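**Subject: Re: [declutter-list] Bins: lids or no lids? And what do you do with the oddballs?**

Hi all,

I've been lurking through the bin thread for most of March and finally have enough coffee in me to answer. Quoting the part I mean so you don't have to scroll back through the whole digest:

> I bought a stack of open bins for the craft table and they fill up with
> junk in a week. Cup goes in, pen goes in, some scrap of paper goes in,
> and then it's just a drawer without a dresser. Are lids the answer? Or
> smaller bins? Also, does anybody have a way of emptying the things that
> doesn't take a whole evening? I have 651 photos of my "after" shelves
> and not one of them still looks like that.

First off, 651! I thought I was bad. I have 389 in my "tidy someday" folder and I felt ashamed of those.

On lids, I'm going to say no, at least for a work table. I went through a lid phase. I bought the Zenwood ones with the snap sides, and within a month every lid was leaning against the wall behind the table and I was using them as trays. If you have to put down what you're holding to open a box, you just set the thing on top of the box. Then there's a pile on the box. You know the pile.

My vote goes to the plain see-through kind, open on top, rectangular, long enough that a pen can lie flat. You want the milky sort of plastic, too. Perfectly clear ones scratch and then look dirty forever, and solid colored ones might as well be a hole in the ground as far as my memory is concerned. 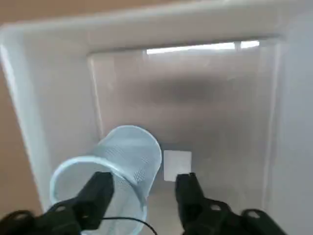
The other thing with bins is the depth. A deep one feels like a bargain because it holds so much, but small flat stuff goes straight to the bottom and stays there. I once emptied a deep Sostura tub after I don't know how long and found three library cards, all mine. So go shallow if you can stand it, and if you already own the deep ones, keep yarn or fabric in them — anything puffy that can't hide.

Now for the emptying, which I think is the real question! I used to dump the whole bin out on the table and sort the heap. Please don't do this. It feels productive for five minutes and then you're hungry and the table is covered and it all gets swept back in with your forearm. What works for me is one piece at a time, biggest first, and each piece gets stood or laid on bare table before I touch the next one. Cups come out before anything else, always. 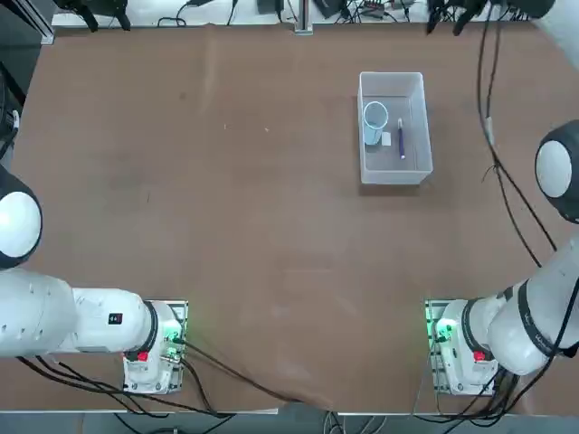
Small bins don't need a system, in my opinion, and this is where I disagree a little with whoever posted the divider templates (they're lovely, I printed them, I never cut them out). Once you're down to a handful of things, dividers only give you more edges to clean around. Take a bin with a bluish cup tucked into one corner, a purple pen lying lengthwise and a little white square next to them that could be an eraser or could be a card. You can read that at a glance through the top. What would a divider do for you there? The pen goes with the pens, the cup goes back to wherever cups live in your house, and the little square is the only one you have to think about.

And the little squares are what get me every time, by the way. Bits of card, half erasers, the paper thing that came with the other thing. My rule is 2 chances. If I pick one up twice and both times put it back in the bin without knowing what it's for, it goes. I've only regretted it once (it was the parking stub for a hotel garage, and yes, I paid).

About the table itself, since somebody asked last week: mine is brown and matte and I would never go back to white. Crumbs show less, I know, but pens and cups stand out on it like you wouldn't believe, and the light doesn't bounce up in your eyes in the evening. I got the top from Omthorpe when they were clearing out their old catalog. It isn't fancy. It has a ring on it already and I've decided I like the ring.
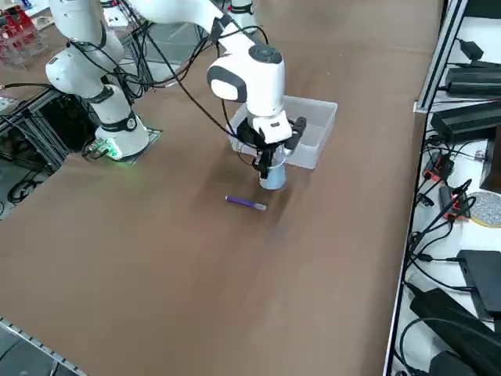 One more about pens and then I'll stop. Don't store markers standing up in a cup if you use them sideways all day. I did that for years because it looks cute, and the cup was forever in the wrong spot or knocked over. Mine lie flat now, and the cup gets to be a cup again. If you really want the cute look, Zabala does a low pen tray that would sit next to a bin nicely, though I can't tell you how it holds up. My sister-in-law has it and she owns maybe four pens.

To the person who said they had 2,000 beads loose in a bin with no lid: okay, you win, you get a lid. Everybody else, try a week without and write back. I'd especially like to hear from anyone who sorts smallest first, because I can't picture how you'd do it without losing your mind.

Also, does anyone know how to get label glue off that milky plastic? I've tried cooking oil and it just moved the glue around.

Back to lurking,
the one with the brown table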